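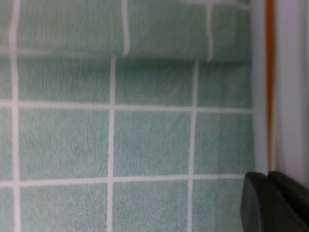
To: jeltuvby-list
Subject: Re: Table coverings and upright files, Jacobs Reading Room

Colleagues,

The Sarton office thanks the Mostow branch for its inquiry, which is quoted in part.

> We are preparing four tables for the periodicals area and have received
> differing instructions. Are the table coverings to be retained under the
> file organizers? May bound books share an organizer with magazines, or
> must trade catalogs and pamphlets be kept in a box of their own? Our
> count of unbound items stands at 458.

Coverings are to be retained. The green cloth with the white grid remains the standard covering for all tables in the Jacobs Reading Room, and branches may use the same cloth or any plain washable substitute. It should be laid as a single layer wherever an organizer will stand. Surplus cloth may be folded back on the side away from the reader. Cloths are laundered every 10 days and should be requested from this office on the usual form.

Books and magazines may share an organizer. The black mesh type is preferred. Books stand upright at the left, thin booklets next to them, and magazines to the right.
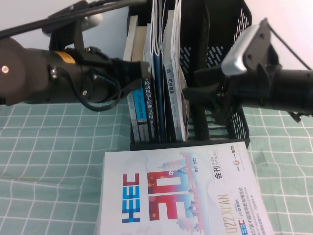 Loose pamphlets may stand behind the row provided that they do not hide the spines. Where their tops have begun to curl, they should be pressed flat for one week before being returned to the table. Exhibition catalogs with a illustrated cover may be laid flat in front of the organizer, one to a table, cover up. Titles in Chinese are shelved with the others by subject and are not to be separated.

Of the 1248 unbound items held at Sarton, 387 have been assigned to organizers under this arrangement. Mostow may proceed on the same basis. Additional organizers can be supplied in December; requests should state the number of tables and the branch account code.

Questions concerning bound volumes only should be directed to the cataloging desk and need not be copied to this list.

Reading Room Services
Sarton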